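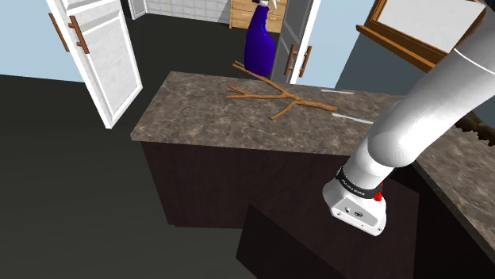 Is the Fikgate album finished?

The recording is finished and the mixing isn't, so we're asking for the release to move to the spring, and the rest of this report explains how we got to that point and what we've been doing with your money in the meantime.

Filed under: Hip Hop, Community Music, Grant Updates

27 June 2025

Dear everyone at the Skalton Fund,

First of all, thank you for your patience with the paperwork. I know the May form came back to you without the budget page, and Fengying Shi was very kind on the phone when I rang in a bit of a flap to say so. The budget page is attached to this one. I've checked, and then I got Dexter to check.

When we last wrote, Fikgate was a folder of beats and a group of young rappers from Rodlow who had mostly never stood in front of a proper microphone. It is now an album of nine tracks, all of them written here, with vocals recorded at Kontogiannis Studios over the autumn. Jianguo Cheng engineered every session and stayed late more often than we paid him for (we have since fixed this, see the line marked "engineer, extra hours"). He has a lovely way of getting somebody to do a verse again without making them feel they got it wrong the first time, and I think you can hear it in the vocals.

The writing workshops went on longer than we'd planned. In the application I said we'd wind them up before recording started, but people kept bringing in new verses and it seemed daft to lock the door on them. Erasto Bakilana ran the later ones, and it was his idea to have everybody write to the same beat and then swap second verses. Two of the album tracks came straight out of that exercise. One of them, "Silo Road", is the song everyone hums on the way to the bus, and we'd like it to be the first single if you've no objection.

Now to the delay. The track called "1934" is built around a brass band recording that one of our writers found on an old record at her grandfather's place. It's named for the year on the label. We had assumed the recording was old enough that we could simply use it, and when Araba Gyamfi looked into it for us she found that the tune and the recording are separate questions, and that the second was a good deal murkier than the first. We talked about leaving the song off. Nobody wanted to. In the end we've decided to have the brass part played again by local players, with Araba's written okay on the tune itself, and that session can't happen until their winter concerts are out of the way. Mixing of that song has to wait for it, and mastering has to wait for the lot.

I did wonder about putting out the other songs first as a shorter release. Dexter Calimlim, who is looking after our release plans, was against splitting the album up and he talked me round. What we'd like to do is put out a free freestyle over one of the leftover beats, just to keep people's ears warm. It's called "Still Mixing" and it is Erasto at his cheekiest. It's recorded and costs the grant nothing.

As for spending, we have used 64 per cent of the grant. Studio hire was dearer than I'd budgeted, and the artwork was cheaper, as the cover was drawn by one of the rappers, who was paid the full artist's fee from the application. The brass session will come out of the contingency line. We aren't asking for any more money, only for the time.

Still to do before the final report: the brass session, the mix of "1934", mastering, pressing a small run on vinyl, and the launch at the Rodlow hall. I've pencilled in the hall and will confirm once I've heard from you. I'd be glad of a reply by email, or do ring if that's easier, and you would be very welcome to come and hear the rough mixes with a cup of tea. The kettle at Kontogiannis is slow but the speakers are marvellous.

With thanks and warm regards,
The Fikgate project coordinator, Rodlow

Share this update
9 shares | 2 comments

Comments

rodlow_mum: My son is on this and has not stopped rapping in the shower since autumn. So proud of the whole lot of them. Please put the launch date up as soon as you've got it!

BassTrombone: Happy to help with the brass part if you're still short a low end. Is there sheet music yet or are we working it out by ear?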